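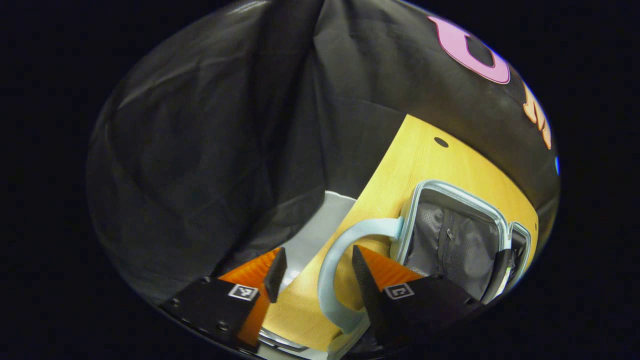

What does a tire pressure monitoring sensor do when its battery runs down?

The sensor stops transmitting, the receiver in the vehicle loses the signal for that wheel, and the warning lamp on the dashboard flashes and then stays lit until the sensor is replaced and the new one is registered.

Futel Introduces Replacement Tire Pressure Sensor With Extended Low-Temperature Range

Futel, a supplier of electronic components for passenger cars and light trucks, will begin shipping its second-generation replacement tire pressure sensor to distributors in September. The sensor is intended for vehicles with direct monitoring systems, in which a battery-powered unit inside each wheel measures air pressure and sends the reading by radio to a receiver in the body of the car.

Direct systems differ from indirect systems, which have no sensor in the wheel and estimate a loss of pressure by comparing wheel speeds. Indirect systems have no battery to wear out but must be reset after every inflation. The new Futel sensor is for direct systems only and cannot be used to convert a vehicle from one type to the other.

Each unit consists of a pressure cell, a temperature cell, an acceleration switch, a transmitter and a sealed lithium battery. The battery is potted in the housing and is not serviceable. When the vehicle is parked, the acceleration switch holds the sensor in a low-power state. When the wheel begins to turn, the sensor wakes and transmits once every 60 seconds. If pressure changes quickly, the interval drops to 2 seconds and stays there until the reading is stable.

"Most of the energy in a wheel sensor goes to the radio," said Junpei Kubo, head of sensor engineering at Futel. "We shortened the message and left the transmit power alone. Receivers in older vehicles can be less sensitive than the specification suggests, and a weaker signal would have caused dropouts on the rear wheels."

The operating range has been extended at the cold end. Lithium cells lose voltage at low temperatures, and a sensor that works normally in summer may fail to transmit on the first cold morning of the year. The new unit has a larger buffer capacitor, which supplies the short burst of current needed for each transmission and reduces the load on the battery.

Road testing was carried out by Imex, an independent test contractor, using 62 vehicles fitted with a full set of sensors. The vehicles were driven on paved and unpaved roads and parked outdoors overnight. Pressure readings were checked against a calibrated gauge before each morning start. Sensors were removed at the end of the program and sectioned to inspect the potting compound and the solder joints.

"We were mainly looking for moisture entry at the valve stem and cracking in the potting," said Haruna Okabe, who managed the program at Imex. "A wheel is a bad place for electronics. The housing sees heat from the brakes, salt water, tire sealant and whatever the machine does to it during mounting."

The sensor is supplied with either a rubber snap-in valve stem or a clamp-in metal stem. The choice depends on the wheel and on the maximum speed rating of the vehicle. The metal stem is secured with a nut that must be tightened to the torque printed on the package insert. Over-tightening can crack the housing at the stem joint, and under-tightening can cause a slow leak that is difficult to find by spraying the tire with soap solution. The valve core, grommet and cap should be replaced each time the tire is removed. A service kit with these parts is listed under a separate order number.

Stems are made for Futel by Kováčik. The metal version has a nickel-plated valve core. Brass cores without plating should not be fitted, as contact between brass and aluminum in the presence of road salt leads to corrosion and can seize the core in the stem.

Registration

A new sensor must be registered with the vehicle before the warning lamp will go out. Depending on the manufacturer of the vehicle, this is done in one of three ways: automatically after a period of driving, through a menu or button sequence with the vehicle stationary, or with a scan tool connected to the diagnostic port. The Futel sensor is shipped blank and is programmed by a handheld tool with the protocol for the vehicle. It can also copy the identification number of the sensor it replaces, in which case the vehicle normally accepts it with no registration step.

At launch the protocol library will cover some 200 vehicle models. Updates will be released through the existing tool software. Workshops that already own the current Futel programming tool will not need new hardware but must install the latest software before programming the first unit.

Kane Treloar, technical training manager at Futel, said workshops should read the original sensors before breaking down the tire. "Record the identification number, the pressure and the battery status for each wheel. If one battery is low and all the sensors are the same age, tell the customer before the tires go back on. Having the tires off a second time costs more than the part."

Drivers are reminded that a monitoring system does not replace a manual check. On many vehicles the lamp comes on only when pressure has fallen well below the recommended value. Pressures should be checked when the tires are cold and set to the figure on the placard in the driver's door opening. The figure molded into the tire sidewall is a maximum and is not a recommendation for the vehicle.

Availability

The sensor will be sold singly and in sets of four. Distributors holding first-generation stock may continue to sell it, and both generations can be mixed on one vehicle provided each is programmed with the correct protocol. Installation instructions, torque values and the vehicle coverage list are included in the distributor data pack.

Technical questions should be addressed to Tomoyo Sugawara, product support, Futel. Requests for samples and interviews should be addressed to Kenta Ebihara, press office, Futel.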